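Subject: Re: [mulmont-costume] Sorting the donated bedding and practice wear
From: Iresha Sarkar
To: mulmont-costume list
April

Hi all,

Replying to the list and not just to Damau, as a few people have asked me the same things off-list. I've kept the relevant parts of the original message below and answered under each.

> From: Damau
>
> I can come in from 2 pm and start on the fabric pile but I don't
> know what we're keeping. Is the bedding for costumes or for drop
> cloths? And do the practice clothes go in with the fleece or
> separately? Last year it all got washed together and the grey
> stuff pilled onto everything.

Bedding first. Anything printed and in decent nick is for costumes and soft props. Plain sheets with stains or thin patches are drop cloths for the paint crew, and they go in the tub under the stairs. Please don't cut anything up for drop cloths until I've looked at it. We lost a good flannelette sheet that way in the summer and I ended up paying for new fabric to replace it.

The pale pink sheet with the sprigs is spoken for. It's going to be the nightgowns for the second act, and I want both of them cut from the one piece so the colour matches under the lights. The print is faint enough that you won't see it past the third row, which suits me. If it needs ironing, use a medium setting and test a corner, as we don't know the fibre content.

The teal quilt with the hearts is for the bed on stage. It doesn't get cut. The director at Mac Suibhne wanted something plainer, but we showed her the quilt folded over the end of the bed frame and she came around to it. If the stitching has come loose anywhere, put a safety pin next to the spot and leave it for me. I'd sooner mend it by hand than have it go through a machine.

Practice clothes are separate from everything. The fleece goes in its own bag, turned inside out, cold wash, no softener. Hang it on the rack in the back hall. The dryer is what causes the pilling, as far as I can tell, along with washing it with towels.

> Some of the clothes have labels on the outside. Do we unpick
> those? I did two last time and it took most of the evening.

Leave them on for now. I know the ones you mean. I had the grey fleece out on top of the bedding to look at it properly: 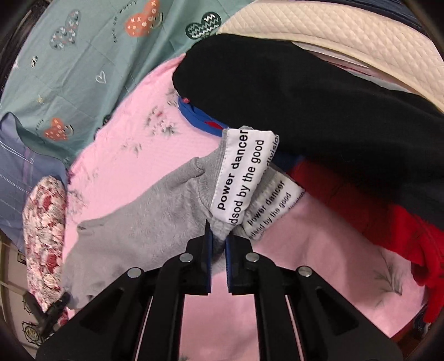 Grey fleece with the "power dancer" labels, on the pink sheet. Teal quilt at upper left.

The labels are white with black lettering, so they would show from the front if the fleece were worn as is. For the warm-up scene that's fine by me, because the characters are meant to be in their own clothes. For anything else we'd cover them. A patch of matching fabric tacked over the top is quicker than unpicking and doesn't leave needle holes. If you do have to take one off, use the small seam ripper from the blue tin and work from the back. The large one is too blunt and it drags on fleece.

I'd also like any labels that come off to be kept. Put them in an envelope with a note of which garment they came from. We have to give the borrowed pieces back the way we got them, and last year I spent a whole afternoon matching labels to sleeves.

> How much is there altogether? I'm trying to work out if we need
> the second rack.

Yes, bring the second rack. There are 11 bags, counting the two that came from Fletia when they cleared out their rehearsal room. The rack in the hall holds up to 800 grams a hanger before the hooks start to bend, so the quilt can't go on it. Lay that flat on the cutting table with a clean sheet underneath.

A few other things while I'm writing.

The inventory book is on the shelf by the door. New items start at number 901. Please write the number on a cloth tag and pin it through a seam allowance, never through the face of the fabric. If you can't find a seam allowance, tie it on with cotton. A one-line description is enough: what it is, main colour, anything printed on it. I don't need measurements unless it's flat yardage.

Small things such as odd socks, cuffs and loose sleeves go in the shallow drawer, even if they look useless. Grey fleece offcuts in particular are handy, as we need ears for the mice and I'd like them all to be close in colour. I haven't settled on a lining for the ears yet. If there's pink left over from the nightgowns I might use that, but the nightgowns come first and I'm allowing extra for hems.

Thread: we're nearly out of the light grey. I have a reel and a half at home and will bring them in. If anyone is going past the haberdashery, a teal close to the background of the quilt would be useful too. Take a phone picture of the quilt in daylight before you go, as the workroom tubes make it look a lot greener than it is.

Parking behind the hall is closed until the drain is fixed, so unload at the side door and then move your car to the street. The side door sticks. Lift the handle as you push.

Damau, if you start at 2 I'll be there by 4 with the thread and the spare iron. Do the bedding first and leave the fleece until I'm in.

Iresha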